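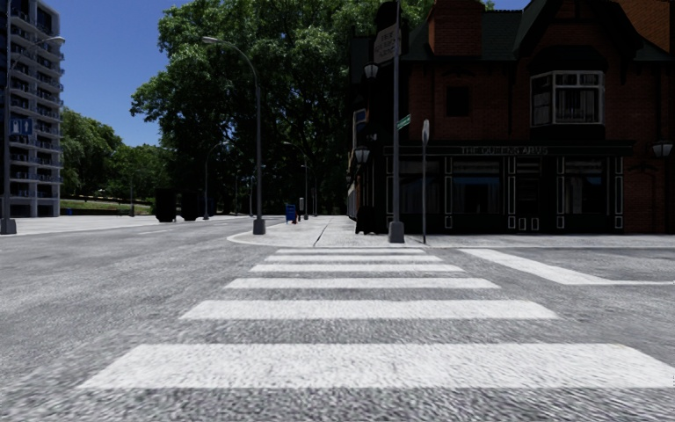
# The walking cure, by subscription

Alfredo Soriano lost nine kilos last year, and he would like you to know how he did it. He has told his barber and his sister's book club. He has told me over two coffees in Dunddale, where he lives and where I'd gone to find out why so many people I know have started paying a monthly fee to be told to walk.

The program is called Velex. It costs less than a gym membership and more than walking, which has been free for as long as anyone can remember. Members get a wristband, a daily step target and a scale that talks to their phone. In the evening a message arrives. If you've hit your target it congratulates you. If you haven't, it asks whether something is "getting in the way of your best self." Soriano's best self was at a hockey game that night, he says, and had a hot dog.

I have no quarrel with the nine kilos. He's 58, his knees have stopped complaining, and he climbs the stairs to his apartment without stopping on the landing. Good for him. What I have trouble with is the brochure.

## What the brochure claims

The brochure says members "burn up to 400 extra calories a day." I've been reading health marketing long enough to go straight to the words "up to". They would be just as true if everybody burned 12 and one very keen letter carrier burned the lot. I asked the company for the average. A pleasant person in its media office sent me the brochure again.

I asked how many people had been followed to produce the weight-loss chart on page two. This time I did get a number: 1401 members, all of whom had completed the program. The ones who quit weren't in it. If you leave out everyone who gave up on piano lessons, you'll find that piano lessons work very well.

There was no comparison group either. People who sign up for a weight-loss plan have, by definition, just decided to lose weight. Plenty of them would have lost some in the first few months with a notebook and a pair of old runners. A fair test would put one group on the app and another on the notebook, then check back well after the novelty wore off. It wouldn't be cheap. I suspect the wristband launch wasn't cheap either.

## The shake

Then there's the food, because there is always the food. Velex members are offered a discount on Beltatura, a powdered meal replacement that comes in vanilla, mocha and a third flavour labelled "sunrise." Each serving has 200 calories. Replace your lunch with one and you'll eat less at lunch, and nobody needs a laboratory for that.

I drank it for a week. Mocha is fine if you keep moving. Sunrise tastes like a melted Popsicle that somebody has put vitamins in. By mid-afternoon I was eating crackers over the sink, and I didn't log the crackers, and I doubt I'm the only one.

Soriano gave up on the shakes in June, after his third tub. He went back to his usual lunch, soup and a bun, and kept on losing weight at much the same pace. When I suggested this might say something about the shakes, he looked at me kindly.

"It's the whole system," he said.

I asked him what else had changed. Quite a bit, as it happens. He'd stopped driving to work when the parking fee went up. He'd cut out the two beers he used to have while making supper. His doctor had changed one of his prescriptions. He'd started sleeping with the window open, which he is also convinced has something to do with it. Any of these might account for a kilo or two, and so might the wristband. There's no way of pulling them apart in one man, and he doesn't much care to try. The pants fit.

## The patch

I should mention Phromma, since three readers have written to ask about it. It's an adhesive patch worn on the inside of the arm and sold as a "natural appetite companion." The label lists green tea extract, a seaweed and a "proprietary botanical blend." The website has testimonials and a countdown clock telling you the sale is nearly over. I left the page open while I made dinner. The clock ran out and started again.

I could find no published trial of the patch. The company says research is "ongoing," a word I've also used about my basement.

Save your money on that one. If you take any regular medication, talk to a pharmacist before sticking an unnamed blend of anything to your skin.

## What's left

Take out the powder and the patch and what remains is the walking. It has a decent case, though a less exciting one than the ads make. Regular brisk walking is good for the heart, for mood and for blood sugar. On its own it's a slow way to lose weight, and many people lose very little. That's a hard thing to print on a wristband.

Does the nagging help? For some people it might, at least for a while. Soriano says the evening message gets him out the door in February, and I believe him. I also believe his neighbour, who cancelled after the free trial, bought a dog, and is now outside twice a day in every kind of weather without a target of any sort. The dog is not cheap. It is, however, honest about what it wants.

Before you sign up for anything like this, ask what happens to your numbers if you cancel, and how you cancel. It took Soriano's sister two phone calls and a form. Ask how many people dropped out. Ask for an average, and if they send you a brochure, you have your answer.

Soriano's subscription comes up for renewal next month. He's going to keep it, he told me, putting on his coat. Then he checked his wrist, saw he was short, and took the long way home.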